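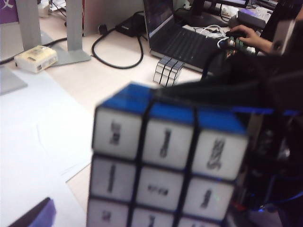 Cladier wrist module on the bench, with a cube puzzle as the test object.

Cladier Wrist Module, Series 2
Manufacturer: Kellix
Item no. 490

Overview

Cladier is a wrist and gripper module for light manipulation on a bench or countertop. It fits any arm with a standard flange and a payload of 3 kg or more. Typical work is picking, turning, placing and holding small rigid objects next to a person who is doing something else at the same table.

Specifications

Fingers: two, parallel, replaceable pads
Opening: 0 to 90 mm
Grip force: adjustable in 17 steps
Mass with pads: 1,000 g
Supply: 24 V DC
Interface: Ethernet or serial
Wrist camera: color, fixed focus

Objects close to the lens will be soft in the camera view. Plan the grasp from a standoff position and close on the finger encoders.

Is it ready for chores?

In part. Buyers ask this more than they ask about force or cycle time, so the current state is set out by task.

Rigid items with flat sides (boxes, blocks, cube puzzles, jars with the lid on): suitable for daily use. Pick and place runs unattended once the work area has been taught.

Turning one layer of a cube puzzle: possible with a fixture or a second arm. Printed or worn faces need their own color and symbol table.

Clearing a desk: partial. Boxes and power adapters can be lifted and moved. Loose cables are still a problem, as the planner treats a tangle as one object and will drag whatever is attached to it. Route or tape cables before starting.

Folding laundry: not supported.

Loading a dishwasher: not supported. The module is not sealed against water.

Shop-floor kitting: suitable for trays with up to 19 part types. Parts must not overlap in the tray.

Peiyu Qin, applications engineer at Kellix, maintains the task list. A task is moved to "suitable" only after a full shift without an operator reset. Cable handling is next for review, in June.

Working near people

Set the force limit before anyone reaches into the work area. The limit is stored in the module and survives a power cycle. A stop input must be wired; the module will not enable without it.

In the box

Module, two pairs of pads, flange adapter, 2 m cable, printed quick start sheet. Arm and power supply are sold separately.

Ordering

Sold through Brudstead. For integration questions, contact Deming Zeng at the Brudstead parts desk and quote the item number. Pads are stocked; flange adapters for Shi arms are made to order.

Page revised 7 February 2022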